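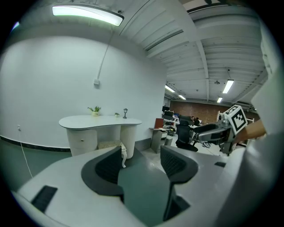

We use cookies to remember your settings. Accept / Manage

Stool under a curved desk: push it all the way in, or leave it out?

Toshiko Kobori
I have a white kidney-shaped desk with a dip in the front and a little cushioned stool with curved white legs. The floor is dark green and so shiny I could do my eyebrows in it. My problem is the stool. Pushed in, it looks neat and I bang my knuckles on the desk getting it out. Left out, I walk into it. I have had the set since January and my shins would like a decision. Also, do I need pads under the feet? A pack of 108 felt dots from Fulley is 3 dollars, so cost is not the obstacle. Deciding is.

Bonlow
Halfway. Line up the front of the seat with the dip in the desk and stop there. You can grab the cushion without reaching under, and your shins get most of the walkway back. Yes to the pads. Cut them smaller than the foot so they don't show, and wipe the bottoms of the legs first or they'll slide off by the weekend and you will find them on your socks. Lift the stool when you move it, too. Curved legs are strong enough to sit on but they don't love being dragged sideways.
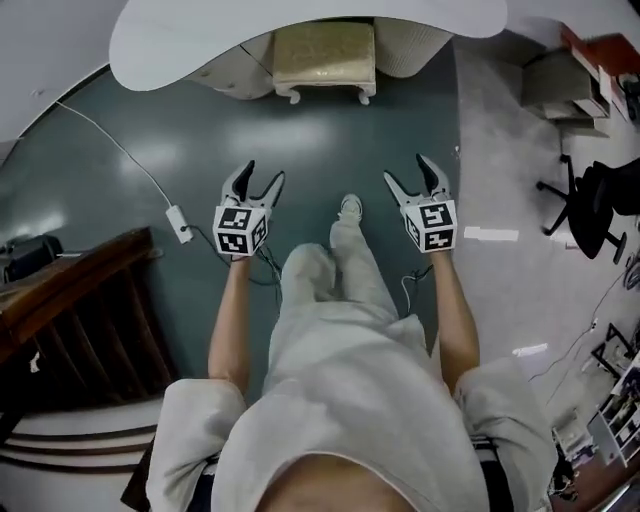 Vukčević
Felt picks up grit, and grit is sandpaper, so I'd check those pads every so often if the floor is as shiny as all that. I ignored mine and now own a very detailed map of where my chair goes. As for in or out, I push mine all the way in and have simply accepted the knuckles.

Horkex
get a smaller stool

Last updated 4 Jul 2019

Contact us | Copyright | Back to top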